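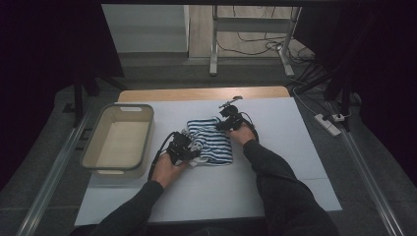
The Great December Closet Clear-Out

Hi again! If you came over from the pantry gallery, welcome back - this one is all clothes. I finally tackled the closet in the back bedroom, the one with the door that hasn't shut since we moved to Lund Street, and it took me 11 evenings from start to finish. I'd planned on two.

My whole system is pretty basic. Everything comes out, everything gets folded on a flat table, and whatever I'm keeping goes into a basket until the shelf is wiped down. Stripes are my favorite thing to fold, by the way, because you can tell right away if you've gone crooked (and I usually have). I start over a lot. Knits get folded in thirds, tees in half and then half again, and anything slippery gets rolled and shoved in last.

A few people asked where the folding method came from. My neighbor Skarphéðinn Østergaard showed me years ago, when I was still stuffing sweaters into a suitcase under the bed. He does his sleeves first and I do mine last, and we've agreed to leave it alone.

Final tally: 76 pieces kept, two bags for the thrift store and one navy scarf I thought I'd left on a train. The door shuts now! I've opened and closed it way more than I needed to.

Next up is the hall cupboard, mostly towels and a tent. Leave me a comment if you've figured out fitted sheets - I'm still just balling mine up.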